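So the wheelchair saga continues, and I promised a few of you in the comments that I'd write up the whole business of getting my secondhand folding chair back into shape. Grab a coffee, because I got carried away!

Quick background for anyone new. I've been using a chair part time since April, mostly for longer outings (museums, the farmers market, airports, anything with a parking lot the size of Nebraska). The rental place in Morkdale was nice enough, but the fees were adding up, and when a used folder popped up in the classifieds out in Willonside for 225 dollars I drove over the same afternoon. I talked them down to 212 and felt ridiculously proud of myself the whole way home, like I'd bought a yacht.

Once I got it out of the trunk I noticed all the things you don't notice when you're busy haggling. The casters had about a pound of somebody's dog hair wound around the axles. One footrest wouldn't latch. The grips on the push handles were tacky, in that way old rubber gets, and every time I touched one I wanted to go wash my hands.

I started with the handles, partly since that was the grossest job and partly because my sister does most of the pushing and she'd been making faces about it. Warm water, dish soap, an old toothbrush, and then a second round with the same thing. I spent a silly amount of time on the spots where the rubber ends and the tubing starts.

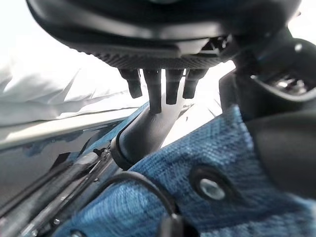
Do you need special cleaner for sticky rubber grips?

Plain dish soap and warm water handled mine, plus a little rubbing alcohol on a rag for the stubborn patches. Try the alcohol on a small spot first and let everything dry completely before anyone pushes the chair. If the rubber still feels gummy after all that, it's breaking down and you may as well order new ones.

Next came the casters. If you've never pulled hair out of a caster, picture cleaning a vacuum brush, except smaller and meaner. Seam ripper, tweezers, podcast. I did both sides in one sitting and my back let me know about it the next morning. The bolts on mine take a 13 mm wrench, and of course the 13 is the one that's always missing from my set, so I lost half an hour looking for it. (Junk drawer. Under the birthday candles.)

The footrest was easier. I sprayed the latch, wiggled it, said some words, and it clicked. I'd like to claim more skill than that but I don't have any.

I also ordered a cushion from Trernano, the one with the washable cover. It's firm for the first week or so and then it loosens up and gets really comfortable. Mine is 16 inches wide, so please measure your seat before you order anything, and measure between the side panels, where your hips go! I measured the outside of mine the first time and had to send a whole cushion back.
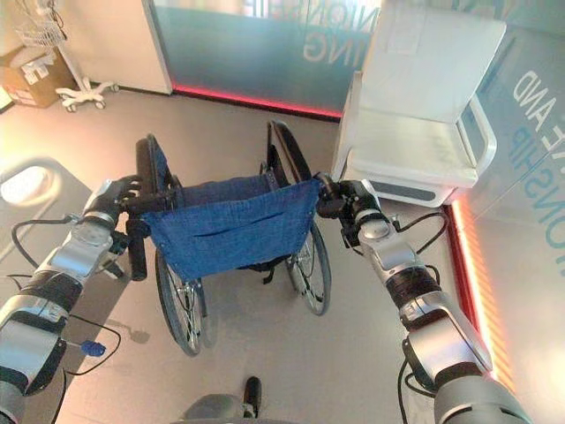
Fabric is what I've been going back and forth on all month. I had my heart set on ordering plain black vinyl for the back, which wipes down in two seconds and goes with everything. But I keep looking at that blue backrest, with the stitched seam running across the middle, and I like it so much more than vinyl. It looks like a favorite pair of jeans. It does sag, and the bottom edge is a little frayed, so something has to be done. My current plan is a line of heavy stitching along the bottom edge and maybe a strip of webbing behind to take up some of the slack. I took my questions to Obradović, the upholstery shop two blocks over from the library, and they told me to use upholstery thread and a much bigger needle than I was planning on. They also said that if the slack gets worse I should let them replace the whole panel, and I think that's fair. A back you lean your full weight on isn't the place to be sentimental.

Still on my list: check the brakes again, find a cup holder that doesn't stick out and catch on door frames, and figure out some kind of bag for under the seat. I tried hanging my regular backpack off the handles and the chair wanted to tip every time I stood up, so that's out. If you have an under-seat bag you love, tell me which one and how it attaches. I've seen ones with hooks and ones with straps and I can't tell which would hold up.

Needle gets here tomorrow, supposedly. I'll post the stitching when it's done, even if it's crooked.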